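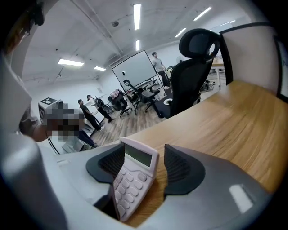
每到十月换季，我就忍不住要把家里的书桌从头到尾收拾一遍。夏天开着窗，灰进得多，抽屉里又塞了一堆说不清哪儿来的小票和橡皮筋，再不弄真的没法坐下来写字了。我家这张书桌是浅橡木色的，木纹一长条一长条，刚买回来的时候喜欢得不得了，用久了才晓得浅色木头有多爱显脏，杯子印、墨水点、手腕常搁的那一块发暗，样样都看得见。桌上那个浅粉色的计算器也一样，按键一排排圆鼓鼓的，好看是好看，缝里最会藏灰。所以这篇就从桌面讲起，再讲计算器、键盘、遥控器这类带按键的小东西，最后说说抽屉。

先说桌面。我以前图省事，拿厨房那块洗碗布拧一拧就上去抹，抹完当时挺亮，干了以后一道一道的白印子。后来改成两块布，一块微湿，一块全干，顺着木纹走，湿的过去干的马上跟上。别横着擦，也别打圈！打圈最容易把灰揉进纹路里。水用温的就行，洗洁精一小盆水里滴两滴，多了要再过一遍清水，反而麻烦。

杯子印分两种。发白的那种是水汽闷在漆面里，我用吹风机开温热档，离远一点慢慢晃，吹一会儿停一会儿，多半能淡下去。吹完趁桌面还有点温，拿干布蘸一丁点橄榄油揉一揉（真的一丁点，我第一次倒多了，袖子油了一个礼拜）。发黑的那种是水已经进到木头里了，吹没有用，得细砂纸磨掉再补木蜡油。我自己磨过一回，用的是200目起手，再换更细的，磨完那块颜色比旁边浅，过了一个冬天才慢慢看不出来。要是你家桌子是贴皮的，千万别磨，皮很薄，两下就露底。

圆珠笔印我试过好多法子，牙膏、橡皮、酒精都来过。橡皮先上，对付铅笔和浅的印子够了。圆珠笔用棉签蘸酒精，点在印子上，数几秒就擦走，别让它泡着，酒精会把漆咬花。擦之前找桌子背面不起眼的地方先试一下。牙膏我不推荐，里头有磨料，擦完那一小块哑哑的，怎么看怎么别扭。

木蜡油我一直用Corkumard的，一小罐用了好几年还没见底。秘诀就是薄，薄到你怀疑自己有没有涂上去。涂完晾着，隔一晚再拿旧棉袜套在手上抛一遍（旧棉袜是宝贝，家里落单的我全留着）。这活我喜欢星期四晚上干，星期五反正在外头跑，桌子可以安安静静晾一天，没人往上搁杯子。

再说带按键的东西。计算器、遥控器、键盘，道理都差不多：先干后湿。先把它翻过来，背面轻轻拍几下，渣子掉得比你想的多，底下垫张报纸。然后拿软毛刷顺着按键之间的缝刷，旧牙刷可以，化妆刷更好，毛细，钻得进去。刷完再用棉签蘸酒精，挤到不滴水，一个键一个键绕着圈擦。浅颜色的键沾了手油会发灰，擦一遍马上就亮了，特别解压，我能边听广播边擦一晚上。

有几样我是吃过亏的。一个是别直接往机器上喷清洁剂，水顺着键缝流进去，我上一个遥控器就是这么没的。一个是屏幕别用酒精，有的屏幕外面那层塑料沾了会起雾，用眼镜布哈口气擦就好。还有就是印在键上的字，来回使劲搓会掉，动作轻一点。装电池的先把电池抠出来再擦，顺便看看电池仓，弹簧上要是有白白绿绿的粉，棉签蘸一点白醋转几圈，再用干的擦净，晾透了才装回去。

粉色、白色的塑料放久了发黄，网上有人教用双氧水泡着晒太阳。我试过，拿一个旧闹钟的壳子试的，是白回来一些，可是白得不匀，一块深一块浅，还不如原来好看。现在我就一条：别放窗台上。书桌靠窗的话，小电器往里挪，或者白天拉一层纱帘。

然后是抽屉。抽屉我是跟邻居Régis Rey学的，他在他们楼下开了三十年的修表铺子，桌子小得像个托盘，可是要什么一伸手就有。他的规矩是抽屉里不许有两层，东西上头不能压东西。我一开始觉得太浪费地方，照做了一阵子才服气，压在底下的东西等于没有，你会再去买一个，然后又压到底下去。我就这么买了四把剪刀。

分隔我没买专门的收纳盒，用的是茶叶盒、点心盒的盖子，高矮差不多的拼在一起，缝里塞一条硬纸板就不晃了。后来倒是在Furnoston买过一套可以伸缩的隔板，30块钱，装深抽屉挺好，浅抽屉会顶住上沿关不拢，买之前先量一下高度！量的时候要量抽屉里面，不要量面板，面板总是比里面高出一截，我就上过这个当。

抽屉拉起来发涩的，木滑轨用蜡烛头来回蹭几下，白蜡就可以，别用食用油，粘灰，夏天还有味儿。金属滑轨先用干刷子把毛絮刷掉，再点一滴缝纫机油，推拉十来下让它走匀，多出来的擦掉。有的抽屉不是涩，是歪，多半是哪颗螺丝松了，把抽屉整个抽出来，两边都拧一遍再装回去。

小票和说明书我分两个信封，一个放还在保修期的，一个放过了保修但机器还在用的。信封外面写上东西的名字和买的月份，机器扔了，信封里那张跟着扔。上次收拾，光是过期的小票就清出来差不多100张，有的字都褪光了，白白一张纸我还当宝贝收着。热敏纸的小票会褪色，要紧的拿到当天就复印或者拍下来，别夹在透明塑料套里，贴着塑料褪得更快。

电线也归到抽屉里说吧。每根线卷好，用面包袋上那种小扎带绑住，再贴一小条纸胶带写清楚是谁的。卷的时候顺着线自己的弯走，别绕在手肘上硬拽，接头那里最先断。常用的那根单独挂在桌子侧面，粘个小挂钩，离插座近一点。

平时维持嘛，我就是睡前把桌面清到只剩台灯和第二天要用的东西，杯子带回厨房，干布抹一把。键盘和计算器一个月刷一回，木蜡油一年上一两次，看桌面干不干，滴一滴水上去，要是水珠站不住、慢慢洇开，那就该上了。

下回想写写台灯罩子怎么洗，布的那种，我手头正有一个泡在盆里。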